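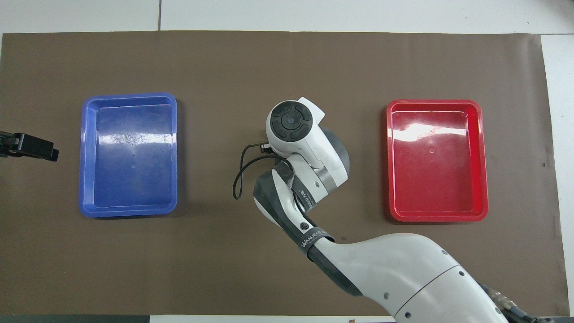

# Juton sorting bench: notes for the people who work beside it

Welcome! If you have just joined the Zukden returns room, or you have been away for a while and come back to find an arm on the bench, please start with this file. It goes with the Juton episodes and tries to say, in plain words, what the bench is for and what it means for your day (the longer technical notes are in `docs/`).

Last edited: Mar 16, 2022

## What the bench does

Small returned parts get sorted by tray. Blue is for parts going back on the shelf, and red is for parts a person needs to look at again. We kept those colors from the old hand-sorting days, so your habits still count for something!

The sorting program is called Stan. Stan is good at plain, dull, repeated picks and pretty poor at judging a scratch, and we would much rather it sent you a good part in red than put a bad one in blue.

## What changes for you

- Sorting shifts are now 4 hours long, with the rest of the day on inspection and repair.
- Red tray decisions belong to the inspector. Stan's guess is saved, but it never overrules yours.
- Anyone on the room's rota may stop the arm at any time, and you don't have to write up why.
- Pay grades stay as they were. Inspection training is paid time, and it runs again in June for those who missed it.

Some of you told us the room feels quieter and a bit lonelier now, with fewer hands at one table. We heard that, and we moved the inspection desks closer together (the radio came too).

## What is in the set

| Item | Value |
|---|---|
| Episodes | 1,380 |
| Trays | 2, blue and red |
| Surface | brown mat on white bench |
| Labels | made by inspectors |
| Storage | Trustow, `returns/juton` |

Episodes are held back for 24 hours before they go to Trustow, so if you would like one taken out, leave a note in the request sheet before then and it will be removed.

## Known gaps

Shiny parts are thin on the ground in this set, and glare in the trays still confuses Stan. Mixed bags aren't covered yet. If you spot a wrong label, please open an issue or just write it on the board by the door, and we'll copy it over.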